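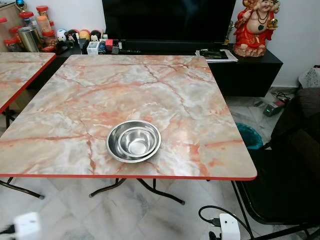 How to Set Up a Simple Babysitting Swap With Other Families

If you have friends with kids close in age to yours, you already have everything you need for a babysitting swap! The idea is simple: you watch their kids, they watch yours, and no cash changes hands. We started ours in Lasutstead with four families, and we're up to 6 now. It has given my husband and me our evenings back (well, some of them), and my daughter thinks the whole thing was invented so she could have more playdates.

Step 1: Ask the right people

Start with families you'd happily leave your kids with tomorrow. Three or four is plenty. Send a short message, say what you have in mind, and ask if they'd like to talk it over while the kids play. Don't post it to a big neighborhood group at this stage — you can always grow later, and it's much easier to let someone in than to ask someone to leave.

Step 2: Agree on how you'll keep score

We use points. One hour of sitting for one child is 4 points, and a sibling adds 2 more. Everybody starts with 21 points so they can book a sitter right away without having to earn first. After 10 at night the rate goes up by one point an hour, and trust me, you'll be glad you settled that early.

Daranee Saengthong, who got our group going, keeps the tally in a shared spreadsheet. The sitter enters the hours the same evening, and the parents check the line the next morning. When I looked in June we had traded 487 points between us!

Step 3: Write a one-page sheet for each child

Put down allergies, medicines, bedtime, the pediatrician's number, two emergency contacts and who is allowed to pick up. Then add the stuff only you would know, like which stuffed rabbit is the real one and what "moo juice" means in your house. Give every family a copy and update it when something changes.

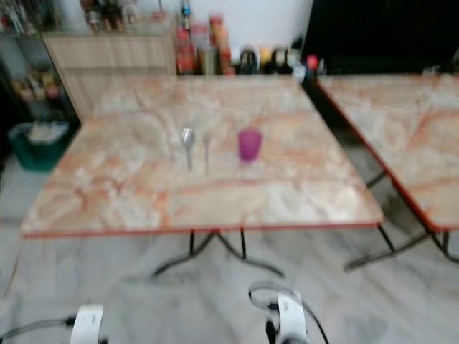 Step 4: Talk about house rules

Have this chat before the first booking. Go over screens, snacks, pets, pools, car rides, and whether older siblings can have a friend over. You won't all do things the same way, and that's fine. In our group the rule is that the kids follow the rules of the house they're in, except for anything to do with health or food. Sick kids stay home, no points lost.

Step 5: Do a short trial

Book two hours in the afternoon before anyone tries a late night. My son cried for the first ten minutes at his and then didn't want to come home, so give it a little time. Afterward, ask the sitter how it went and really listen to the answer.

Step 6: Book fairly

Ask for sitters at least a few days ahead, and send the request to the whole group so the same person doesn't always get the call. If someone drops below zero, they sit next. If someone is piling up points, nudge them to go out — dinner, a movie, a nap in a quiet house, whatever sounds good!

A few extras

Check in as a group every couple of months and change whatever bugs people. We dropped our half-point rule that way. And if a family moves or gets too busy, let them use up their points first or pass them on to somebody else in the swap.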